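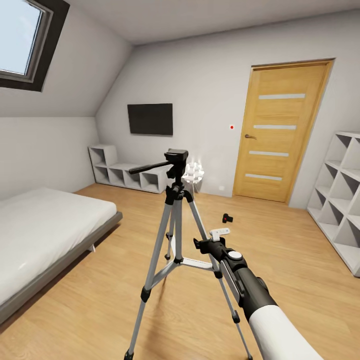

The attic room, simulated, with the arm at the tripod. From the working papers on Rule 3.

The Examiner's Copy

The Office of Domestic Handling occupied the second floor of a building in Zevis that had once been a seed warehouse. It employed a small number of examiners, each of whom was responsible for one part of the Handling Code, and it was the custom of the Office that an examiner should be referred to in its papers by function and never by name. The examiner concerned in these events was therefore known, in the minutes and in the corridor, as the Examiner for Unattended Objects.

The duties of the post were set out in a single paragraph. The Examiner was to consider how a machine should conduct itself towards any article left standing in a room when no person was present to give instructions. The paragraph had been written in the early days of the Code, when such machines were few. By the spring in question there were 3000 of them at work in the district, most of them supplied by the firm of Trisska, and the paragraph had not been altered.

Rule 3 of the Code stated that a machine should not move an unattended object unless the object obstructed its task, and that, where it did move such an object, it should return it to its former place on completion. The rule had been admired when it was adopted. It was short, it could be read aloud to a householder in a doorway, and it had the support of the manufacturers. It had also given rise, over the years, to 322 letters of complaint, which were kept in grey boxes beneath the Examiner's window.

In April the Office resolved that the rule should be revised. The Examiner was instructed to prepare a new wording and to test it in simulation before it was laid before the full board. The simulation was to be provided by Prirnutura, under an existing contract, and was to consist of a set of furnished rooms in which a Trisska arm could be set to work under any wording the Examiner cared to supply.

The rooms arrived without ceremony. There was a kitchen, a landing, a shop with a counter and a number of bedrooms. The Examiner worked through them in the order in which they were listed. The kitchen presented no difficulty. Objects in a kitchen are moved all day long, and a machine that shifts a jug in order to wipe beneath it has done nothing that a householder would think worth a letter. The landing and the shop were disposed of in the same week.

The attic bedroom was the ninth room in the list. It had a skylight, a low bed made up in white, a television on the far wall and a quantity of white shelving with nothing on it. The task assigned to the machine was to clear the floor for cleaning. In the middle of that floor stood a silver camera tripod with its legs spread.

Under the existing wording the machine moved the tripod to the wall beside the door, cleaned, and put the tripod back. Its log recorded that the feet had been returned to within 3 millimetres of their former marks. The run was graded as compliant.

The Examiner read the log twice and then took down one of the grey boxes.

The letter wanted was near the bottom. It had come from a householder in Cocco, a town on the northern edge of the district, and it was written in pencil on lined paper. The writer stated that a machine had cleaned the upper room of the house on a Sunday while the family was out. A tripod had been standing in that room. It had been moved and returned, and the firm had supplied a record to show that it had been returned correctly. The writer did not dispute the record. The writer wished the Office to know, however, that the tripod had been left standing by a relative who had since died, and that it had been kept exactly as it was left. It now stood where a machine had put it. The writer asked whether there was a rule about this, and if there was, what it said.

The reply of the Office was attached. It quoted Rule 3 in full and thanked the writer for the enquiry.

The Examiner returned the letter to the box and began to draft. The first wording provided that a machine should not move any unattended object at all without permission. This was put to the simulation the same afternoon. The machine entered the attic bedroom, identified the tripod, requested permission, received none, and withdrew. It did likewise in the kitchen on account of a spoon. A wording that prevented all work could not be recommended, and the Examiner noted as much in the margin.

The second wording provided that a machine should judge whether an object had been placed with care. This was thought promising for two days. Prirnutura reported that the machine now treated any object standing upright as having been placed with care and any object lying on its side as having been dropped. In the attic bedroom it declined to touch the tripod and at once took up a small black article, with a touch of red on it, which lay on the floorboards towards the door. The Examiner considered how much in the average home is both precious and lying on its side, and struck the wording out.

The third wording was longer. It occupied a page and a half and included a table. The Examiner did not submit it to the simulation, having tried to read it aloud and having been obliged to stop for breath in the second clause.

At this stage the Deputy Director called to ask how the work was progressing. The Deputy Director was a courteous official who had served on the board that adopted the original rule, and who regarded it with some affection. It was put to the Examiner that a code of practice could not be expected to provide for grief. The Examiner agreed that it could not. It was put further that out of 4000 rooms cleaned in a given week, hardly one would contain an object of the kind described. The Examiner agreed with this also, and asked whether the Deputy Director would care to look at the ninth room.

They looked at it together. The run had been halted partway, at the Examiner's request, and the arm was held still with its black gripper just in front of one leg of the tripod. A round lamp was alight on the floor at the back of the room. The sky in the skylight was very pale.

"It is waiting," said the Deputy Director.

"It is halted," said the Examiner. "There is no provision for waiting. I have looked."

The Deputy Director asked for the sense of this to be explained. The Examiner replied that the Code recognised three conditions in a machine: it might be at work, it might be withdrawn, or it might be at fault. A machine which stopped before an object and did nothing was, for the purposes of the Code, at fault, and would be reported to the manufacturer as such. The Examiner had found nineteen pages on the speed at which a gripper might close and no sentence on the circumstances in which it might properly remain open.

The Deputy Director remained at the screen for some time, then observed that the board would meet at half past two on the following afternoon, and went downstairs.

The fourth wording was written that evening. It was laid before the board in the following form.

"Rule 3. Where an unattended object stands in the way of a task, the machine shall carry out such part of the task as can be done without moving it. It shall then stop, and shall leave a note of what remains to be done and of the object concerned. It shall not be held at fault for having stopped. A householder may at any time give general leave for objects to be moved, in any room or in all rooms, and may withdraw that leave without giving a reason."

The discussion was recorded at length. The representative of Trisska submitted that customers would object to a floor cleaned on all sides of a chair. The Examiner replied that such customers would give general leave on the first day and would not think of the matter again. A member asked why a householder should be excused from giving a reason. The Examiner read out the letter from Cocco. No member spoke to the point further, and the chair moved to the schedule of dates.

The rule was adopted with one amendment, by which the word "note" became "written note". It came into force at the end of the quarter. Complaints in the months that followed were neither more nor fewer than before, although they were of a different kind, being chiefly about the notes, which householders found too long.

The Examiner wrote to the householder in Cocco on the day of the board's decision. Letters of the Office were ordinarily composed from approved paragraphs, and there was no approved paragraph that served. The letter as sent was brief. It stated that there had been a rule, that the rule had been followed, and that it had now been changed. It gave the new wording in full. It stated that the Office was sorry about the tripod.

An answer was received some weeks later, again in pencil. The writer had read the new rule and considered it satisfactory. The machine still came. It cleaned the stairs and the lower rooms, and in the upper room it went as far as the tripod and stopped, and left its written note on the bed. The writer had kept the first of these and enclosed the second, in case the Office should have a use for it.

The note read: "Floor cleaned except beneath one tripod. Tripod not moved."

The Examiner entered the letter in the register, where a column required that its subject be stated as complaint, enquiry or other. It was entered as other. The note was pinned to the inside cover of the Examiner's own copy of the Code, facing Rule 3, and it was still there when the post passed to another examiner and the copy was handed over with the keys.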